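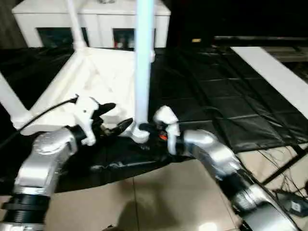
Sunura Weekly Veg Box, Small

Sold by Ní Chonaill Growers, Viltholm
Product no. 2112
£15 per box, collection only
Order online by noon the day before your collection

We were slow to offer a veg box. Most of the ones we've paid for ourselves over the years had three things in common: too many beetroot, a leaflet about the soil, and a bag of salad that had given up by the next morning. So read this page before you order, and if it sounds like more bother than a trip to the shop, go to the shop.

What you get

Seven kinds of vegetable, chosen by us from whatever is ready that week. Potatoes and onions are in most boxes. The rest changes. In early summer expect a lot of leaves, and in December expect a lot of roots and cabbage. You can't swap items. We tried swaps for one season and spent more hours on them than on the picking.

There is no fruit in the small box. There are no eggs either, although another page on this site said so for a while. That page has been put right.

How much food is it?

Other sellers say their small box "feeds a family of four". We doubt it, unless the family eats out. Ours does two people who cook most evenings, or one person who likes soup. It weighs roughly 4 kilos in a normal week and less in the hungry gap, when the price stays the same. Some customers think that's unfair. They may have a point, but the rent on the field doesn't drop in April.

Is it organic?

No. We don't hold a certificate and won't use the word. We don't spray the salad crops. We have sprayed the potatoes for blight in a bad year and will do it again if we have to. Crops bought in from other growers are marked on the slip inside the box, with the name of the farm.

Is it cheaper than the supermarket?

Sometimes. Carrots and potatoes usually aren't. Chard, herbs and broad beans usually are, mainly as the shops charge silly money for tiny packets. We've seen veg boxes sold on the promise that they'll cut your food bill, and we'd want to see the receipts. A box full of things you don't like is dear at any price.

The Zultus liner

Each box comes with a Zultus cool liner, which you bring back the following week. The makers say it keeps leaves crisp for two days. In our packing shed it managed an afternoon. It's still better than cardboard alone, so we carry on using it, but please put your salad in the fridge when you get home.

Lost liners are charged at £2.52.

Collection

Collect from the side door of Viltholm Hall, 4pm to 7pm. Give your surname and box size. If you can't come, send someone else with your order number. Boxes left at 7pm go to the community kitchen and aren't refunded. We don't deliver, and we don't hold boxes overnight.

Skipping a week

Log in and press Skip before the order deadline. There's no minimum term and no joining fee. We don't ask why you're leaving, and we won't email you a discount code to win you back.

Also available

Sunura Weekly Veg Box, Large (product no. 2113)
Soup bag, winter months only
Seed potatoes, sold out until next season

Stock: 6 places left on the small box list
Prices and collection times last checked 10 June 2022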